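Foltska Succession Listings - Data Card

Records of small firms offered for sale or handover, with the outcome where one is known. Maintained by Rundik.
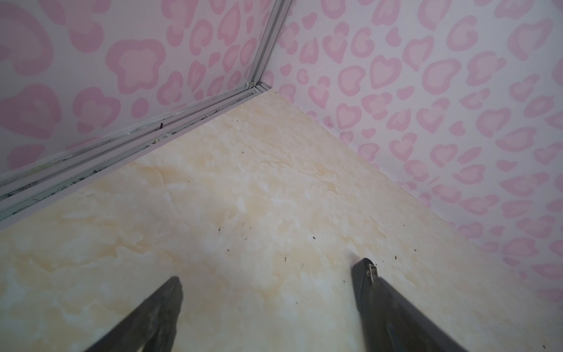
Luuk Vermeulen wrote after the last release that the asking price column should never have been merged with the appraised value column, and that anyone comparing the two across releases will get nonsense. The columns are split again in this release. Rows where the source gave only one figure have the other left blank.

Contents

listings.csv - one row per firm, 517 rows
outcomes.csv - one row per firm with a known outcome, 165 rows
terms.csv - financing terms, where the seller agreed to share them
codes.txt - list of sector and outcome codes

All files are UTF-8, comma separated, with a header row. The key in every file is firm_id. It carries no meaning and is not reused when a row is withdrawn.

Fields in listings.csv

firm_id - text
sector - two-letter code, see codes.txt
staff_band - number of employees, in bands
owner_age_band - age of the main owner at first listing, in bands
asking_price - whole currency units, blank if not stated
appraised_value - as above, from an outside appraiser only
premises - owned, leased, mixed or unknown
handover_type - family, staff, outside buyer or open
first_listed - month and year

Where a firm has several owners, owner_age_band refers to the one with the largest share. Equal shares are resolved by taking the older owner. This affects mostly family firms and pushes the band upward.

Sources

Listings come from two brokers, Gonton and Jafri, under separate agreements. Gonton supplies a monthly export. Jafri supplies scanned intake forms, which are keyed by hand and checked by a second person. Over 600 forms and export rows were received. Duplicates, test entries and firms that asked to be left out were removed before the identifiers were assigned.

A firm listed with both brokers keeps the earlier listing date and the Gonton sector code. The Jafri codes are coarser and do not separate repair from retail.

Known problems

Handover_type records what the seller wanted at first listing. Sellers change their minds, and the brokers do not always update the form. Use outcome_type in outcomes.csv for what took place.

A missing row in outcomes.csv does not mean the sale failed. The firm may still be listed, or the broker may have lost contact. Treating blanks as failures will badly overstate the failure rate.

Family handovers are underrepresented. Many are arranged with an accountant or a lawyer and never reach a broker.

Terms.csv is small and self-selected. Seller loans look common in it - do not carry that over to the full set.

Privacy

Names, addresses and registration numbers are not included. Sectors with very few firms are folded into code ZZ. Do not try to identify firms by matching against public listings.

Changes

2.1 - price columns split, premises field added
2.0 - Jafri forms added, identifiers reassigned
1.0 - Gonton export only

Identifiers from 1.0 do not match later releases. There is no lookup table.

Corrections

Send the firm_id, the field name and the corrected value to the data desk at Rundik. Corrections are applied in the next release and noted in the change list. Requests for withdrawal are handled within the month.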